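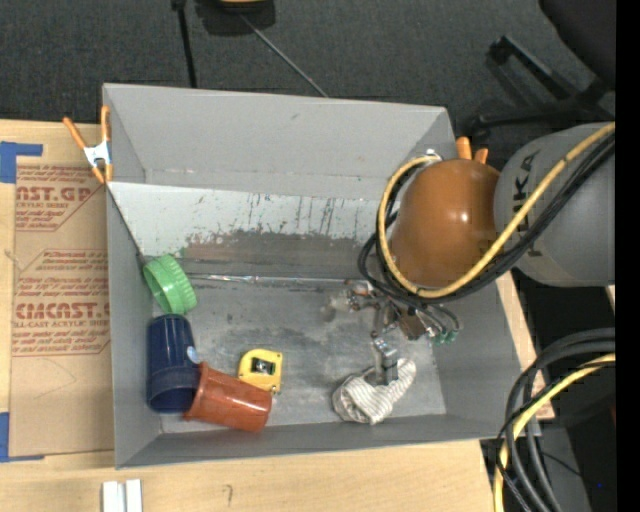
Hui-mei Yau 觉得杂物箱根本不该有词条：“不就是个箱子嘛，东西往里一扔，还能写出什么来？”她在讨论页留了这句话，我看了三遍，越看越手痒，所以就有了这一篇。（按站里的老规矩，条目可以用第一人称写，语气随意，但定义要写清楚。）

**杂物箱**，又叫周转箱、归拢箱，我外婆那一辈管它叫“百家筐”，指敞口、平底、四壁较直的容器，用来临时放那些还没有固定去处的小件物品。灰色的最常见，别的颜色当然也有，我自己家里就有一只难看得要命的芥末黄，用了很久也舍不得换。

## 和收纳盒的区别

这两个词经常混着用，我以前也混。后来 Wen-hsiung Chow 在条目的旧版本里加了一句，我觉得说得挺准：收纳盒里的东西已经到家了，杂物箱里的东西还在路上。所以收纳盒常常带盖、带隔板、贴标签，杂物箱则是敞着的，伸手就能拿，也伸手就能丢。

带盖的算不算？这个问题在讨论页吵过好一阵子。目前条目里的写法是：有盖但平时不盖的，算；盖上以后上面又堆了东西的，不算，那已经是一件家具了。

## 里面一般有什么

看人家。不过翻过几家的箱子以后，会发现有几类东西总是碰头：

- **塑料杯**。整套买回来，颜色各异，后来慢慢散了伙。深蓝的和陶土红的凑在一起，谁也套不进谁，只好横着躺。
- **落单的盖子**。绿色的盖子我见得特别多（可能是我的偏见）。盖子还在，罐子早就不知道去哪儿了。
- **袜子和手套**。条纹的尤其多，卷成一团的时候，不抖开真分不清是哪一样。
- **电池、皮筋、钥匙扣**，以及一把谁都认不出来的钥匙。

杯子这一类值得多说两句。杯口外翻的杯子在箱子里很占地方，侧躺着会滚，倒扣着又容易被当成别的东西的底座。Leanne Cheetham 的办法是先把所有杯子拿出来按口径排一遍，小的进大的，最后只剩一摞。我照做过，确实省地方，就是有两只卡在一起，泡了温水才拔开。

## 尺寸与材质

塑料的居多，也有藤编、铁皮和硬纸板的。塑料箱好洗，缺点是底部容易积一层说不清来历的灰。藤编的好看，可是袜子会勾丝，勾过一次你就记住了。

深度比长宽重要得多！太深的箱子，底下那层等于地窖，放进去的东西要到搬家那天才能重逢。我家那只芥末黄的深15厘米，我觉得正好，手掌伸下去能摸到底，眼睛也能看到底。Lonach 出过一款可以叠放的，叠起来很整齐，可是我一叠就再也不去翻下面那只，所以又拆开放了。Cerdale 的那款底面有浅浅的纹路，小东西不太滑，清洗的时候要拿旧牙刷。

## 整理方法

条目里收了两种主流做法，我都试过。

### 倒空法

整箱倒在桌上，分堆，再放回去。适合周末上午，阳光好，人也有劲。木桌面最好先铺块布，硬塑料杯子倒下来的那个声音，楼下会听见的（我被敲过门）。分堆的时候别分太细，杯盖一堆，布的一堆，剩下一堆，够了。我有一次分出十几堆，分到后来自己都不记得哪堆是哪堆，天黑了又全扫了回去。

### 逐件法

箱子不动，一次只拿一件，拿起来就决定去处。Efa Edwards 是这个做法的坚定支持者，她给条目写的那一节长得吓人，我删到现在这样她还有点不高兴。她的顺序是先软后硬：先把袜子、手套、抹布这些布料拿走，它们一团一团的，总把别的东西盖住；然后拿杯子；最后对付盖子。盖子放在最后，是为了等罐子都露面了再配对。

实际做起来，布料是最容易抓的，揪住哪儿都行。难抓的是贴着箱壁斜立的盖子，指甲要从边缘抠进去，边上有棱纹的稍微好抠一点。侧躺的杯子捏住杯口那一圈就能提起来，从杯底那头拿反而容易打滑。

## 常见争议

**要不要贴标签。** Ho-yin Yip 主张在箱子外面贴一张清单，随放随改。我佩服，但我做不到，我的清单停在了去年四月，上面写着“剪刀”，而剪刀现在在冰箱顶上。

**杯子上的小贴纸要不要撕。** 这个争议小得可笑，讨论却很长。撕派认为残胶会粘灰，留派认为撕不干净更糟。我的经验是吹风机热一下再撕，慢慢来，一般能整张下来。剩一点胶就拿食用油擦，再用洗洁精洗掉油。洗之前看看杯底，万一写着不能受热，吹风机就免了吧。

**一个家该有几只。** 旧版条目写的是2只，一只放门口，一只放厨房。有人改成4只，又被改回去，来来回回的。我把数字留在2只，理由写在编辑摘要里：第三只出现以后，前两只就没人整理了。欢迎来讨论页反驳，请带上自己家的例子。

## 参见

- 抽屉（尤其是厨房最下面那一层）
- 落单的袜子
- 塑料杯的叠放
- 玄关托盘

*待补：铁皮箱一节还缺除锈的内容。Hui-mei Yau 后来在讨论页又回了一条，说她家那只箱子翻出了找了很久的保温瓶盖，词条可以留着，但“百家筐”这个叫法要给出处。出处是我外婆，我正在想这个脚注怎么写。*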